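Subject: Re: [end-grain] Oil for boards that get washed a lot
Date: 14 November 2022

> We switched from plain mineral oil to the Fundden board cream in
> September and I am not sure it was worth the money. The boards look
> good for a week and then go gray and fuzzy again. Is anyone getting
> longer than that between coats? Also wondering if I should be
> sanding first or if that just takes wood off for nothing.

I have used both. The cream is mineral oil with wax in it, and on a dry board the wax gets in the way. Put plain oil on first, let it sit overnight, wipe it off, and do that for 3 nights. After that the cream holds up much better. I get almost 2 months on the boards at home. The ones at the Cloutier kitchen get scrubbed every day and need it a lot sooner.

On sanding, the fuzz is raised grain. Wet the board with a sponge, let it dry all the way, then go over it lightly by hand with fine paper, along the grain. You take off very little. If you do this before the first coat of oil, the board stays smooth a good deal longer. I skip it on boards that already have wax on them, as the paper clogs up. 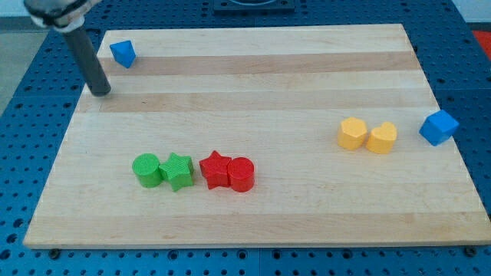 Maple board with two darker stripes.

Striped boards need a bit more care with the sanding. Dust from a dark wood can get rubbed into a pale one and leave it looking dirty. I vacuum between passes and wipe with a dry cloth. Don't use a wet one until the dust is gone.

Stay away from olive oil and anything else from the pantry. It goes rancid. I had to plane down a Jistberg board that somebody had been treating that way, and the smell was in there deeper than I expected.

One more thing on washing. Do both faces every time, even if you only cut on one, and stand the board on edge to dry. Most of the cupped boards I get were left flat on a wet counter.

I still have part of a jug of plain oil from the last group order if you want to try it before buying more cream. Reply off list and I can leave it at the shop.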